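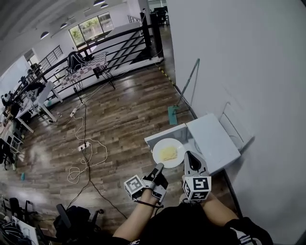
One plate, one small white table, upstairs at Fiverby.

Hi, and welcome! I'm Floor Dijkstra and I run Fiverby, a small school for table service and everyday cooking. If you've come from the Dekimura newsletter, hello to you too, and yes, the beginner course still has places in it.

I'll try to tell you who we are without making it sound grander than it is. We teach people how to cook a handful of plain dishes and how to bring them to a table nicely. I started it after 10 years of waiting tables and then managing the floor in other people's restaurants, where I trained new staff in whatever minutes I could grab before the doors opened. I loved those minutes more than the rest of the job (the rest of the job was mostly schedules). So I wrote a course, rented a floor up a flight of stairs, bought far too many plates and put a sign on the door.

The name comes from the street my grandmother lived on, or at least from how I said it when I was four. She set the table properly for every meal, toast included, and I've never gotten over it.

Tõnu Baranauskienė joined me the second year. Tõnu does the cooking half and I do the serving half, and we argue happily about where one stops and the other starts. Is wiping the rim of a plate cooking or serving? We've been at that one since February and I still say it's mine.

So what do we do all day? We carry plates! We set them down, pick them up, turn them so the food faces the guest, and clear them without a clatter. A round white plate is what everybody begins with, and plenty of people are surprised at how long we stay on it. You learn to come in low and steady, to keep your thumb off the food, and to let the plate settle on the table before you let go. Then you do it with soup.

We like small tables for teaching. A big one lets you get away with things, and a small one makes you think about where the plate goes, where the glass will go after it, and what your elbow is doing in the meantime. We like simple food for the same reason. Omelettes, sponge cake, toast, rice, a good plain soup. Tõnu's omelette lesson takes a whole morning and people come out of it a little dazed and very full.

The evening course is called Bellow, which was Tõnu's idea. It's for people who already work in a kitchen or a dining room and want to practice the talking part, meaning calling orders, answering them, and telling a guest the dessert is gone. It gets loud. If you're shy, come anyway, the shy ones usually end up being heard from the street.

Then there's Zheng, our weekend table, named for the family who had the noodle shop on my corner and fed me through my first year in this city. Students cook one dish each and serve it to a guest they bring along. There's a checkered cloth or two, there's tea, and people stay much longer than the timetable says. I used to shoo everyone out and I've given that up.

A few practical things, because they come up in almost every email. The school is at number 143, up the stairs, and there's a railing all the way around the stairwell at the top. Please wear flat shoes with a decent grip. The floor is dark wood-grain and shiny, and I'm fussy about spills on it, so a mop is part of the lesson as much as a plate is! Everyone learns to use it, me included. Bring an apron if you have a favorite, or borrow one of ours. Bags go to the side before we start carrying anything.

Tell us about allergies when you sign up and again when you arrive. Tõnu reads every note, but I'd still love for you to say it out loud, and we'll happily swap ingredients. We do eggs a lot, so if eggs are out for you, write first and we'll plan a different morning.

The beginner course is 40 hours, spread over as many weeks as you need within a season. You can miss a session and make it up later with another group, no explanation required. We don't give grades. At the end you serve a meal to Tõnu and me, we eat it, and then we sit down together and talk it over with whatever cake is left.

We keep a guest book by the door and ask everyone to write what they ate on their first day. The last entry was number 1271, and it says "omelette, slightly folded, very proud." I read that book more than I should when I'm meant to be doing the accounts.

If you'd like to visit before you decide, write to us through the contact page and tell us what you'd like to learn. Mornings are best. I'll put the kettle on, and Tõnu will almost certainly hand you a whisk before you've got your coat off.

Floor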